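Last updated August 24, 2026

# How to Oil a Butcher-Block Top

A butcher-block top needs oil when water stops beading on it. Sprinkle a few drops on the part you use most and wait a minute. If the drops stay round, leave the wood alone. If they flatten out and leave a dark spot, it's time.

These steps are for a top that has been oiled before, or one that came raw from the shop. If yours has a hard, shiny coat, that is probably varnish or polyurethane, and oil will sit on it and go sticky. You would have to sand the coat off first, and that is a different job.

## What you need

- Food-grade mineral oil
- Board cream or a mix of oil and beeswax (optional)
- Sandpaper in two grits, 150 and 220
- A sanding block
- A plastic scraper
- Dish soap and two clean rags
- A lint-free cotton cloth for the oil
- A tack cloth, or an old T-shirt that is barely damp

I use Hukance mineral oil at the moment. Before that I bought whatever the drugstore had, and I can't tell the difference on the wood. Don't use olive oil or vegetable oil. They go rancid and the smell is hard to get out.

## Step 1: Clear and wash the top

Take everything off. Scrape up anything stuck with the plastic scraper, held nearly flat. Then wash the surface with warm water and a little dish soap, wring the rag out well, and wipe along the length of the planks. Go over it again with plain water and dry it right away with the second rag.

Let the wood dry overnight. It may feel dry after an hour, but the seams between the planks hold water longer than the faces do.

## Step 2: Deal with stains

For most food stains, cover the spot with coarse salt and rub it with half a lemon. Leave it for 30 minutes, wipe it off and let it dry. Black rings from cans or cast iron are harder. The lemon will lighten them, but sanding usually has to finish the job.

Burn marks have to be sanded. Work on a wide area around the mark so you don't leave a dip.

## Step 3: Sand

Start with the coarser paper wrapped around the block. Sand with the grain in long, even strokes and keep the pressure light. Stop when the surface feels the same everywhere under your hand.

Wipe the top with a damp rag now. This raises the grain, and the wood will feel fuzzy once it dries. Sand again with the finer paper to take the fuzz off. If you skip this, the first spill will do it for you and the top will go rough.

Don't go finer than 220. I tried 400 once on a Driltaslow cart top and it took the oil so slowly that I gave up and roughed it back.

Pick up the dust with the tack cloth. Check the edges and the underside lip too.

## Step 4: Put on the first coat

Pour a small puddle in the middle and spread it with the cotton cloth. Keep going until the whole top looks wet, and do the edges. End grain drinks much more than the rest, so go back to it two or three times.

Oil the underside too if you can reach it. A top that is sealed on one face and dry on the other can cup.

Warming the oil helps. Stand the closed bottle in a bowl of hot tap water while you sand.

## Step 5: Wait, wipe, repeat

Leave the oil for at least four hours. Wipe off what hasn't soaked in and put on the next coat. A raw top needs four or five coats. One that has been kept up will be fine with two.

After the last coat, wait overnight and buff with a dry cloth. If your hand comes away greasy, buff again.

## Step 6: Add wax if you want it

Board cream slows down water and gives a softer shine. Rub on a thin layer, leave it for 20 minutes or so, and buff it off. Halvorsen makes one in a flat tin that spreads easily in a cool room. The Henadska cream is stiffer and needs some warmth from your hands first.

## How often

Oil a new top once a week for the first month, then once a month. If you start now, you can drop to the monthly coat by the end of September. Tops near a stove or a heating vent dry out faster - go by the water test there.

Wipe up standing water when you see it, and put a trivet under anything hot. Small knife marks can wait for the next sanding.

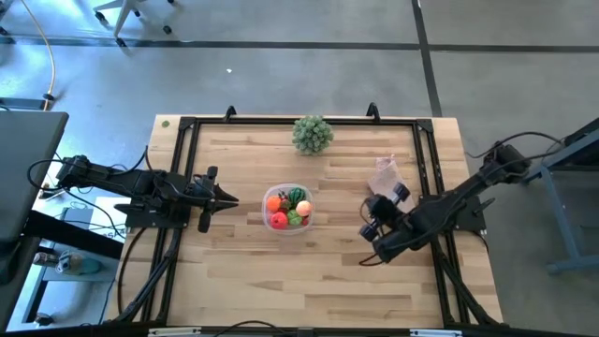

Keep what's left of the oil in a dark cupboard with the cap on tight, and wash the cotton cloth on its own so the oil doesn't get into other laundry. If you used a drying oil such as tung or linseed in place of mineral oil, lay the rags flat outside until they are stiff before you throw them away. They can catch fire if they are left in a pile.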